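Getting the smell of last night's curry out of a pressure cooker

I cook beans almost every week, and for years I put up with rice pudding that tasted faintly of cumin (my kids never let me forget it!). The culprit is nearly always the rubber ring inside the lid. Pull it out, wash it in warm soapy water, then leave it to soak for 30 minutes in equal parts white vinegar and water. 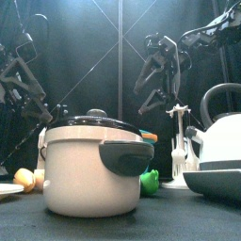
A cream pressure cooker with a glossy black lid.

Once the ring has dried, and I do mean completely dry, even if that takes until bedtime, press it back in and run your thumb all the way along to feel for bumps. I keep a second ring just for sweet things, and what a difference that has made at our house. For the pot itself, simmer a few lemon peels in a couple of cups of water with the lid off for almost 6 minutes, then rinse. Store the lid upside down on the pot so the air can get in.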